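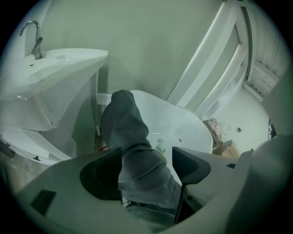
Temps de lecture : 5 minutes

Mai
Par l'auteur, Cahiers Skeltmont

Figure 1. Petite salle de bains, manche en tricot gris anthracite.

3. Écouter une pièce trop petite

J'avoue que je suis entré dans ce sujet par la chanson. Comme tout le monde, je chante mieux sous la douche que dans mon salon, et j'ai longtemps cru que c'était une affaire de courage (porte fermée, eau qui coule, personne pour juger). La courte littérature que j'ai résumée en section 2 parle surtout de carrelage. Elle a raison, bien sûr, mais elle passe vite sur ce qui me paraît le plus amusant : dans une pièce aussi réduite, le corps et les vêtements de celui qui écoute font partie de l'acoustique. Un pull, dans une cathédrale, ça ne change rien. Dans une petite salle de bains comme celle de la figure 1, une manche de tricot toute froissée, c'est déjà un peu de surface qui ne renvoie pas le son comme le ferait une paroi lisse !

Commençons par les graves. Entre deux murs parallèles très proches, certaines fréquences tombent juste : l'onde repart, revient, se superpose à elle-même, et la note gonfle. On appelle ça un mode propre, et dans une grande pièce il y en a tellement, si serrés, que l'oreille n'en distingue aucun en particulier. Dans une salle de bains, ils sont espacés. On peut les chercher à la voix, en glissant lentement du grave vers le médium - je recommande vraiment l'expérience, elle est gratuite et assez troublante - jusqu'à ce que la pièce se mette à répondre. Au-dessus de presque 300 Hz, dans les logements que j'ai visités, ces réponses isolées se fondent les unes dans les autres et on entre dans un régime plus familier, celui où parler de réverbération commence à avoir un sens.

J'ai travaillé dans 11 salles de bains, toutes habitées, toutes prêtées par des gens patients. Le protocole est modeste : un petit haut-parleur posé dans un angle, un balayage sinusoïdal de 20 secondes, un micro à hauteur d'oreille, et la même chose recommencée avec et sans serviettes. Pour l'analyse, j'ai pris le logiciel Zultport, que j'avais déjà sous la main et dont les fenêtres temporelles se règlent sans trop de douleur. Le micro est un Jeltimex d'entrée de gamme. Je sais ce qu'on peut lui reprocher dans les aigus ; comme je compare toujours une pièce à elle-même, son défaut s'annule en bonne partie.

Les serviettes, donc. Je m'attendais à un effet net partout, et je l'ai eu dans les aigus, où un tissu épais suspendu un peu en avant du mur coupe très joliment les échos de claquement. Dans le grave, rien, ou si peu que je préfère ne pas en tirer une phrase. C'est cohérent avec ce qu'on sait des absorbants poreux, qui ont besoin d'épaisseur pour agir sur les grandes longueurs d'onde. Un rideau de douche en tissu fait à peu près le même travail qu'une serviette, un rideau en plastique en fait beaucoup moins, et la porte entrouverte les bat tous (on triche, on agrandit la pièce).

Reste la question des panneaux courbes. Les parois cintrées sont souvent en plastique ou en résine, et elles se comportent autrement que le carrelage : elles sont plus légères, elles vibrent un peu, elles dispersent ou concentrent selon le côté d'où l'on parle. J'ai commencé par les traiter comme des murs ordinaires, et mes calculs donnaient des durées trop longues. La correction proposée dans la note technique Sýkora, qui ajoute un terme d'absorption par vibration, m'a rapproché des mesures sans que je puisse dire si c'est pour de bonnes raisons. Il faudrait démonter un panneau et l'étudier seul, ce que mes hôtes ont poliment refusé.

Dernier point, la place de l'auditeur. J'ai d'abord fait les mesures depuis le couloir, pièce vide, comme le veut l'usage, puis debout au milieu, habillé normalement. Les deux séries ne se superposent pas, et la différence dépend du vêtement : plus sensible en lainage qu'en chemise. Je donne dans la suite les courbes avec auditeur, parce que c'est ainsi qu'on se sert d'une salle de bains, et je garde les autres pour l'annexe. Le calcul des incertitudes est détaillé en section 4, avec le cas de la baignoire remplie, qui m'a pris un temps déraisonnable.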